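Stomwood Shared Workshop
Tips from the bench: try your robot arm on screen first
October 4, 2026

If you are building a small arm at home or here at the workshop, do yourself a favour and spend a few evenings in a simulator before you cut anything. I started on our sorting arm in July with a saw in my hand and a head full of ideas, and I had to throw away two brackets before I saw sense. These are the things I'd pass on to anyone starting out (and please do start, it's tremendous fun!).

Begin with a bare table. My first virtual bench had shelves, a vice and a lovely pegboard, and every one of them got in the way when I was hunting for a fault. Now it's a plain white table, a grey backdrop and two cubes, one red and one green. Strong colours on a pale top are easy on your eyes late in the evening and easy on the software too.

Write down your starting pose and go back to it between runs. I keep mine on a card taped to the monitor. If the arm begins somewhere slightly different each time you'll never know whether your last change helped.

Come down slowly. Set a height just above the block, stop there, check where the fingers are, and only then go lower. On screen a clumsy approach costs you a mouse click. On the bench it costs you a finger pad, and I glue those on by hand, so I mind.
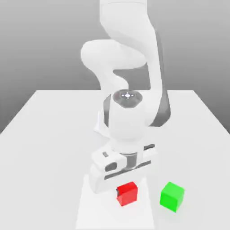
Change one number at a time, then save the file under a new name. I ignored this for weeks and ended up on version 12 with no idea which one had the good wrist settings. A cheap notebook beside the keyboard sorts it out: file name, what you changed, what it did. Mine has coffee on it and half the entries are in pencil, and I'd still grab it first in a fire.

Turn your blocks. It's tempting to line everything up square with the table edge, but real things never sit like that. Give one a twist and see whether your gripper still has room to get round it. If it only copes with tidy blocks, you want to find that out before you buy the motors.

Leave a decent gap between objects while you're learning. Once single picks go well, bring them closer together by 4 mm at a time and watch for the outside of the finger catching the neighbour. I forgot that fingers have an outside! All my sums were for the inside faces.

Look from more than one place. A wide view tells you what the elbow is up to, and a close view from down by the fingers tells you whether the block is in the gap. I keep both open side by side. The close view is odd at first, with things sliding out at the edges, but give it 15 minutes and you'll be steering by it quite happily. 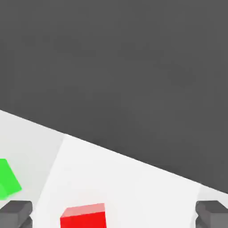 Koen Aerts adds that the close view is only as good as the camera mount you finally build, so measure the real bracket and type those figures in, even if it means a trip back to the shed with a ruler. He also says to check the measurement again after tightening the screws, as his shifted when he nipped them up.

I've taken that to heart and my mount now has a second screw. Offcuts for it came from the bin by the Clullgate door, which is well worth a rummage before you pay for new board.

A few smaller things. Label both ends of every cable. Put the stop switch where your other hand rests. Keep the gripper speed low for the first real run, lower than feels sensible, and stand to one side. Foam blocks are kinder than wooden ones for early tries, and you can cut a dozen from an old camping mat with a bread knife.

If you'd like my table file, it's on the workshop computer in the folder marked "arm, bare bench". Copy it before you change it, please, and put the notebook back on the shelf above the drill press.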